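Rafail Katsaros had been tuning pianos for 12 years before he bought one of his own. It is an upright from a church hall in Stuletlow, and when we spoke he had the bottom panel off it.

"I paid for the truck and that was it," he says. "They wanted it gone before the floor was redone. You can get a piano for nothing any day of the week. Moving it is what costs."

He works out of a rented shop behind the hardware store in Kendale and drives most weeks to farms and schools up the valley. He looks after 154 pianos on a regular basis. A few belong to teachers. Most are in lounge rooms where one child is learning and the parents would like to know if the thing is worth keeping.

He usually tells them yes. "People think old means ruined. What I look at is the pin block. If the pins hold, I can do something. If they don't, you're looking at a big bill and I'll say so before I've opened my bag."

Each piano has more than 230 strings inside it, and he goes through every one. A normal visit takes him an hour and a half. If the piano has been left for a long time he will do a rough pass first, bring it up to pitch, and come back a fortnight later to do it properly. He doesn't like doing both on the one day.

I asked him what does the most damage. Heaters, he said, and then sunlight. "In the dry months the soundboard shrinks and the whole piano drops. Then the rain comes and it goes sharp in the middle. I get the same calls every November. Put it on an inside wall and leave it there."

He learned the trade at Clavico, a repair workshop that has since closed, under a man named Queiroz who wouldn't let him use an electronic tuner for the first two years. He uses one now for the first octave and does the rest by ear. "He'd have had something to say about that. But my ears get tired by the third house, and the customer is paying for the third house the same as the first."

The dearest job he has taken on was a restringing that came to $900 in wire and parts before he had charged for any labour. He did it over one winter. The owner had wanted it ready for a wedding and it was, by two days.

He doesn't play much himself. He knows four pieces all the way through and uses them to check his work, always in the same order. His daughter has asked him to learn a fifth.
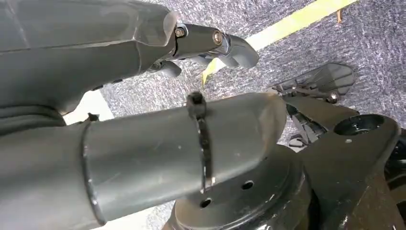 "She's picked one out for me," he says. "It's got five flats in it, so we'll see. I told her I'd have a go once the hall piano is back together."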